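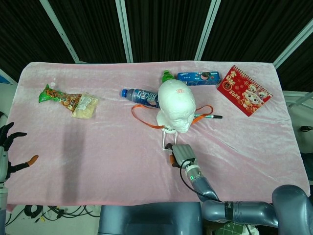 Figure 4. Tabletop arrangement used in the student project, seen from the robot's head camera.

4.2 Object set and trial procedure

The student teams were asked to write a grasp planner for household and stationery items placed on a cloth-covered table. Each team worked with the same humanoid platform and the same base code, and was free to change the segmentation stage, the grasp scoring or both. Items were chosen so that no single grasp type would serve for the whole set. In the arrangement of Figure 4, a clear drink bottle lying on its side calls for a different hand opening from the pen, which lies partly beneath an orange lanyard. The lanyard itself is draped around the base of a foam mannequin head on a thin wire stand, and a planner that treats the strap and the head as one object will return a grasp centre that belongs to neither. The soft wrinkles in the pink cloth were a further source of error — several teams had tuned their plane fitting on a bare board.

The course ran 41 trials per team, giving 636 valid grasp attempts after those interrupted by an emergency stop were removed. A grasp was scored as successful if the item was lifted clear of the cloth and held for four seconds. Scoring was done by Riku Minami and checked against the joint logs by Trí Đặng; the two disagreed on 29 attempts, which were scored again from the logs alone. Teams were given no item list in advance. The Lodard group submitted two planners, and only the later one is included in the comparison in Section 4.3.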